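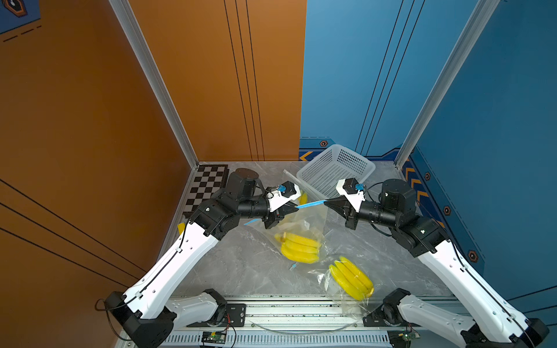
Freezing Fruit for Winter (and for Tuesday-Style Emergencies)

I love my freezer. I love it more every year, and most of that love comes down to fruit. Open the door in the dead of winter, shake a few peach slices into a pan, and the whole kitchen smells like August. You don't need canning gear, you don't need a pressure anything, and if you can work a knife and a zip bag you already have the skills!

What you need

A baking sheet that fits flat in your freezer (measure first, I bought one that didn't)
Parchment paper
Zip bags made for the freezer, quart or gallon
A permanent marker
A kitchen scale, if you bake

Pick it ripe

Fruit doesn't get any riper in the freezer. Whatever goes in is what comes out, minus some firmness, so wait for the good stuff. Berries should taste great on the day you freeze them. Peaches should give a little when you press near the stem. Bananas are best with plenty of brown freckles – they're sweeter then, and they mash like a dream. If yours are still solid yellow, leave them on the counter for a few days and do something else in the meantime.

I get most of my berries from the Ilcombe farm stand at the end of the season, when they sell the flats that are a bit too soft to look pretty. Those are perfect. Ask for the seconds wherever you shop!

Wash, then dry like you mean it

Rinse berries gently in cold water, drain them, and spread them out on a clean dish towel. Then walk away. Water left on the skin turns to ice and glues everything into one lump, and I have chipped at enough blueberry boulders in my life. Raspberries get the quickest rinse you can manage.

Pit cherries over the sink, wearing a shirt you don't care about. Slice peaches and toss them with lemon juice, 2 tablespoons for a big mixing bowl, to slow the browning. Mangoes want to be cubed, strawberries want their tops off, and bananas have to be peeled. Please peel them first. A frozen banana in its skin is a miserable thing to deal with when you're in a hurry.

Freeze it on the sheet first

Okay, my favorite part. Line the sheet with parchment and lay the fruit out in one layer with a little space between the pieces. Slide it into the coldest part of the freezer, uncovered, and leave it for 8 hours. Overnight is easiest – I load the sheet after dinner and bag everything up while the coffee brews.

What you get is fruit that rattles. You can pour out a handful for oatmeal and put the rest back, and that one small change got me using my frozen fruit all the time instead of saving it for some project that never came.

Bag it up

Write on the bag before you fill it (marker hates a frosty bag). I put the fruit, the month and the weight. Fold the top of the bag down into a cuff so the seal stays clean, pour the fruit in, unfold it, and press the bag flat from the bottom up to push the air out. Zip it almost closed, squeeze out the last of the air, and zip the rest.

Then lay the bags flat until they settle. Once they're firm you can stand them up in a bin like file folders, oldest at the front.

For baking I pack 400 grams to a bag. That's one batch of my Ristholm crumble, which is just oats, butter, brown sugar and far too much cinnamon, named after the town where I first ate it. Pack whatever amount matches the thing you make most.

Using it

Smoothies: straight from the bag. Frozen banana chunks make them thick enough to eat with a spoon.

Muffins and quick breads: stir berries in frozen, at the very end, and give the pan a few more minutes in the oven. For banana bread, thaw the bananas in a bowl and keep the syrupy liquid. It looks awful and it tastes wonderful – mash it right in!

Pie: cook the fruit from frozen with a bit more cornstarch than your recipe calls for. Peach pie in particular can get soupy.

Eating plain: cherries, still half frozen, in a little bowl. Try it once.

How long does it keep?

I try to use everything within a year. It stays safe well past that if your freezer holds steady at zero, but the flavor fades and you start to see frost inside the bag. Frosty fruit is still fine for jam or sauce. Bananas go dark sooner than the rest, so I use those up first.

Next on my list is figs. If you've frozen them whole, leave me a comment and tell me how they came out!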